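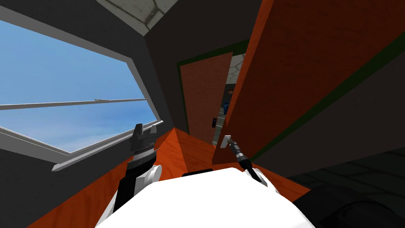
The Light Disc

The balance needed 90 minutes to settle after it was switched on. Seo-ah Do switched it on when she arrived, wrote the time on the sheet, and spent the interval unpacking the reference masses and laying out cloths. The sheet was headed Mustonen Hall, Nolau, annual check of competition equipment, 11/29/23. Under Reason for visit the federation office had typed "routine."

It was routine as far as the bars went. There were four of them, two at 20 kilograms and two at 15. She rolled each one on the rails, checked the sleeves for play, measured the grip diameter in three places and weighed it. All four passed. The women's bar with the yellow tape on the shipping tube was six grams heavy, well inside tolerance. That was the bar that mattered to the people upstairs, although no one had mentioned it to her yet.

The collars passed. She moved on to the discs.

Competition discs of the Vevley pattern have a steel hub with a threaded cavity behind it. The factory casts the disc slightly light and brings it up to weight with a plug, which is screwed into the cavity and locked with a drop of compound. Once the compound has cured, the plug should stay in for the life of the disc. Seo-ah had checked Vevley discs for eleven years and had seen three loose plugs in that time. She had never seen one missing.

Disc 362 was a red one, 25 kilograms nominal. She set it on the pan, waited for the stable mark, and read 24.791.

She took it off, zeroed the balance, put the reference mass on and read 25.000. She put the disc back. 24.791. She turned it over and looked at the hub with a flashlight. The cavity was open and there was chalk in it.

What the Rule Said

The federation's technical rules covered light discs in one paragraph. A disc outside tolerance was to be withdrawn. If it had been used in a record attempt since its last satisfactory check, the weight actually lifted was to be established from the best available measurements, and any fraction of a kilogram disregarded.

The hall kept a loading log. It was a good log, kept in pencil by someone with square handwriting, and it recorded the disc numbers for every attempt announced as a record. There had been one such attempt since the last check. It was a snatch at 90 kilograms, in the 63 class, which the federation still used for its own titles. The bar was the one with the yellow tape. On the left side, from the inside out, were a red 25, a green ten and the collar. The right side was the same. The red on the left was 362.

The old record was 89.

Seo-ah did the sum on the back of the sheet and then did it again on the front. The bar, the collars and the other three discs came to nine grams over nominal between them. Disc 362 was 209 grams under. The total was 89.800. With the fraction disregarded, the lifter had equaled a record that already belonged to someone else.

She put a withdrawn tag on the disc and carried on with the rest of the reds, then the blues, the yellows and the greens. All of them passed. She ate a sandwich standing up. She then went to look for the plug.
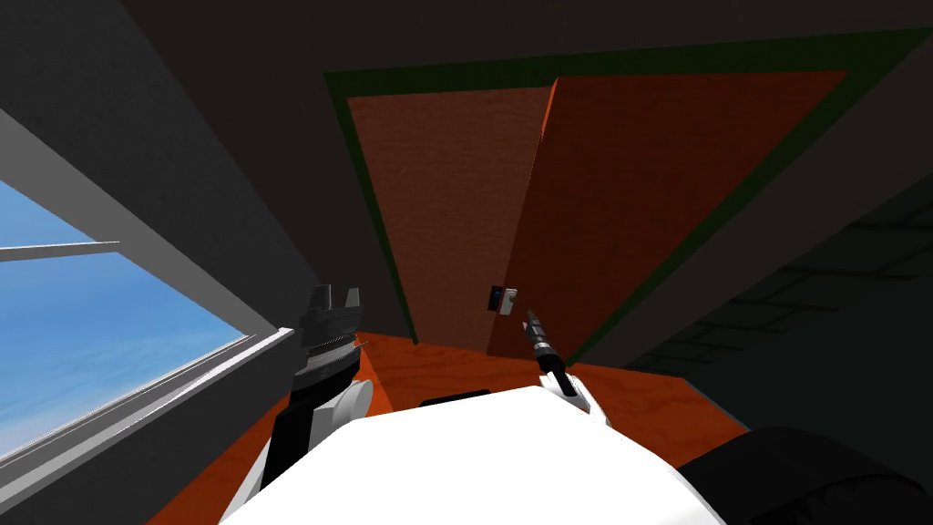 The loading log also recorded where the discs were stored between meets, and in the case of the reds this was the equipment corridor behind the platform. The loaders stacked them there on edge, in numbered slots, and took them out again in the order the chief loader called. It was a bad place for equipment because every disc had to be rolled over a sill, and a disc that is rolled over a sill takes a knock at the rim which travels to the hub. Seo-ah began at the far end, where two wooden door panels, one lighter than the other, stood in a dark green frame. She worked back from there along the orange floorboards with the flashlight held low, so that anything raised would throw a shadow. A steel plug of that size does not roll far. She found a hair tie, a blue pencil and a strip of finger tape.

The plug was under the platform. She reached it by lifting the third mat on the left, which took both hands and a knee. It had gone down through the gap between the wood and the rubber and was lying on the concrete with its threaded end up. She photographed it where it lay, put on a glove, bagged it and took it back to the balance.

It weighed 209 grams. The compound was still on the thread, cracked clean through.

Timing

There were two accounts, and the measurements fit both of them.

In the first, the plug had come out before the record attempt, perhaps in the warm-up or in an earlier group, and the bar had been light when it was lifted. In the second, the plug had held until the lifter let go of the bar at the top of the record snatch. The bar dropped a little under two meters onto the mat, the compound failed, and the plug came out and went down the gap. In that case the bar had been correct for as long as it was in the air going up, and the record was good.

The third mat on the left was where the left side of the bar would land. It was also where the left side of the bar had landed for every other lift in the meet.

Seo-ah went back to the chalk in the cavity. If there was a great deal of it, packed in hard, the cavity had probably been open for a long time. She scraped it onto a tared paper with a wooden pick. There was less than half a gram. It was loose on top and firmer underneath. She did not know how quickly chalk collects in a cavity of that depth, and she doubted there was a published figure. The disc had also been handled after the meet, by loaders with chalk on their hands, and stored in a corridor for weeks.

She weighed the chalk again and wrote down the same number.

The Lifter

The lifter came down in the afternoon because somebody upstairs had told her that somebody downstairs had tagged a red. She was shorter than Seo-ah had assumed from the entries in the log. She had a work jacket on and a lunch container in her hand.

"Which one is it?" she asked.

Seo-ah pointed to the disc. The lifter crouched beside it and put her finger in the open cavity, and Seo-ah, who had finished with the chalk, let her.

"How much?"

"209 grams."

"That's a phone."

"A fairly heavy phone."

The lifter asked if it could have come out on the drop. Seo-ah said it could have. The lifter asked if it could have come out before the drop, and Seo-ah said that too was possible. She explained about the compound. It fails under shock, and the drop from overhead was the largest shock in the procedure, but it also weakens with repeated small shocks, and a weakened joint can let go under anything.

"The bar pulled left," the lifter said.

Seo-ah waited.

"On the second pull. It drifted left and I had to step. You can see it on the video, I take a step." She stood up. "If the left was light, wouldn't it go the other way?"

"A difference that small would be hard to feel in either direction."

"But it would go the other way."

"The light end would tend to rise," Seo-ah said. "I couldn't put it higher than that. People step left for a lot of reasons."

"I step left when I'm tired," the lifter said, and looked at the disc again. "Are you going to write down that I said it?"

"If you want it written down."

The lifter considered it. A door closed somewhere above them and the balance flickered by a gram and came back.

"Write down both parts," she said.

The Report

The Nuvura report form had a box for findings and a smaller box for opinion. In the findings box Seo-ah entered the mass of the disc, the mass of the plug, the sum of the two, the condition of the compound, the location of the plug with a sketch, and the mass of the chalk. She entered the lifter's statement in full, including the sentence about being tired, and initialed it.

The opinion box took longer. The rule asked for the best available measurements. The best available measurement of the disc was 24.791, and it had been taken weeks after the lift. The previous measurement was 25.000, taken months before it. The rule did not say which of these was the better description of a disc on the afternoon in question. The writers of the rule had plainly been thinking of discs that wear down slowly, a gram or two a year, and for a disc like that the later number is always the right one. A disc with a plug has two masses and one moment of change.

She wrote: "The mass of disc 362 at the time of the attempt was either 25.000 kg or 24.791 kg. No intermediate value is credible. The evidence does not distinguish between them."

She read it through and changed "credible" to "likely." She then added a recommendation that the discs be carried over the sill, that plugs be inspected by hand before each session, and that record bars be weighed on the platform immediately after the lift, by an official, before anything was unloaded. The hall's own balance would do for that. It was in a cupboard with a flat battery.

The federation would rule in December. She had sent them reports with a blank opinion box and reports with a full page attached, and had never been able to predict what they would do with either kind.

She switched off the balance, packed the reference masses in their case and counted the cloths. Disc 362 had to travel back to the workshop with her, so she carried it out to the van against her hip, with the plug in its bag in her coat pocket. At the tailgate she set the disc down on a folded blanket. Then she put the bag in the same crate and wrote 25.000 on the label.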